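Can a Robot Really Cook Your Dinner?

You might have seen an ad with a shiny robot making pancakes while a family puts its feet up. It looks great. But an ad is made to sell you something, so let's slow down and ask a few nosy questions first.

What is being sold?

The Galtuvari is a practice kitchen kit from a company called Trekov. Schools and clubs can hire it for a term. You get two robot arms, a black table to work on and a tub of toy food and kitchen things. The brochure calls it "your first kitchen helper". Hmm. A helper at what, exactly?

Why toys?

Real kitchens are hard. Eggs break, soup spills and stoves burn. Toy food is much safer to practise with, and it keeps its shape and colour, so the same job can be set up again and again. That's sensible. It also means a robot that is good with toy corn may be hopeless with the real thing.

The gripper with one finger over the toy pot's lid, then both arms over the table:

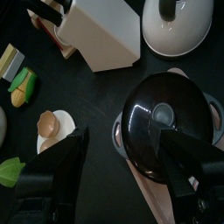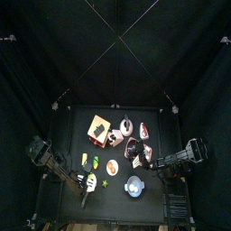 How does a gripper hold things?

Pick up a pencil with just your thumb and one finger. Now try a spoon, then a grape. You can feel when the grape is about to squash. Many grippers can't feel that at all. They just close, and somebody has to work out how far.

Is it any good?

Shahnaz Paul runs a robot club and hired the kit in January. Her group asked it to lift the pot lid 51 times. "The brochure never says how often it works," she told us. "So we kept our own score." That's a good habit! If an ad shows a robot doing something once, you don't know how many tries it took.

Questions to ask before you believe an ad

Is the robot choosing what to do, or is a person steering it?
Has the video been sped up?
What happens if you move the plate to a new spot?
Who puts everything back afterwards?

Trekov answered 2 of our 5 questions. We're still waiting on the other 3, and one of those was whether it can wash up.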